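Skoryk Press Brake Tooling and Bending Services
Home / Equipment / Forming / Press Brake

The Skoryk hydraulic press brake is the main forming machine in our shop. It handles brackets, enclosures, guards, channels, pans and most other bent sheet and plate parts that come through the door. Customers can send us flat blanks they have already cut, or we can cut and bend the part from their drawing.

This page covers what the machine does, what tooling we keep for it, and what we need from you to quote a job.

What we bend

Most of our work is in mild steel, stainless and aluminum. We also form galvanized sheet and a small amount of copper and brass. Material can be supplied by you or bought through us. If you supply it, please send the mill cert or at least tell us the grade. Two sheets that measure the same can spring back differently, and we set up for the grade on the paperwork.

We run single brackets and we run repeat orders. There is no minimum quantity. There is a setup charge on every job, and on a one-piece order the setup is usually most of the price. If you expect to need more of the same part later, ask for a quote at two or three quantities.

Controls and back gauge

The brake has a programmable back gauge and a stored-program control. Once a part has been run, the program stays on file under your part number along with the tooling list and the setup sheet. Reorders use the same program unless your drawing revision has changed.

Angle is checked on the first piece and again through the run. If your part has a critical angle or a critical flange length, mark it on the drawing. Dimensions without a tolerance are held to our standard shop tolerance, which we will send with the quote on request.

Tooling

We keep gooseneck punches, straight punches, acute punches and a set of V dies in the common openings. Hemming tools and a flattening die are also in stock. Radius tooling is kept in the smaller sizes. Larger radii can be step bent, which leaves light witness lines on the outside of the bend. If the outside face is a finished surface, tell us and we will use urethane film over the die.

Tooling is segmented, so we can build up the length needed for boxes and pans with return flanges. Segments are Cedard pattern. The quick-change holders came from Skasico and cut our changeover time enough that we now schedule short runs every morning.

Custom punches and dies can be made to order. Lead time depends on the profile. The customer owns any custom tool paid for in full, and we store it at no charge for 36 months after the last order. After that we will contact you before anything is done with it.

Design notes for bent parts

Keep holes and slots away from the bend line. A hole too close to the bend will pull out of round.

The shortest flange we can form depends on the die opening, and the die opening depends on thickness. Thicker material needs a longer flange. If a short flange is required, it can sometimes be bent long and trimmed afterward, at added cost.

Show the inside radius on your drawing. If it does not matter to you, write "shop standard" and we will use the radius our die naturally gives.

Add bend relief where a flange ends in the middle of an edge. Without relief the corner tears or bulges.

Send a flat pattern if you have one, but send the formed drawing too. We calculate our own bend allowance from our tooling and will tell you if our flat comes out different from yours.

Hardware and small parts

Many bent parts leave here with hardware already in them. We install clinch nuts, studs and standoffs on the Kiteck insertion press after forming, or before forming where the flange would block the tool. Common thread sizes are in stock. Special hardware is ordered per job, and we buy a few extra to cover setup pieces. 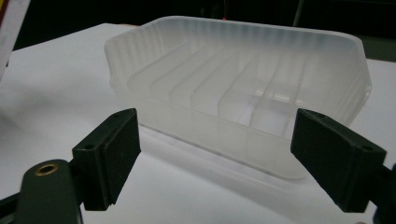
Hardware you supply should be bagged and labeled by part number. Loose hardware mixed in one box has to be sorted before we can start, and sorting is billed at the shop rate. Leftover pieces are returned with the finished parts.

Finishing

Parts can be deburred, grained or sent out for powder coat and plating. We mask threads and ground points when the drawing calls for it. Outside finishing adds 12 working days to most orders.

Lead time and quoting

Standard lead time for bending only is 18 working days from receipt of the order and material. Rush work is possible when the schedule allows. We close for machine maintenance for one week in July, and orders placed near that time should be confirmed by phone.

To get a quote, send a drawing with material, thickness, quantity and finish. PDF is fine for pricing. We need a DXF or STEP file before cutting. Quotes are good for 60 days, except for stainless, where the material price is confirmed when you place the order.

Carla Hourani handles quotes and new accounts. Melati Osman runs the forming department and can answer questions on tooling, radii and flange limits before you release a drawing.

Page last updated October 3, 2022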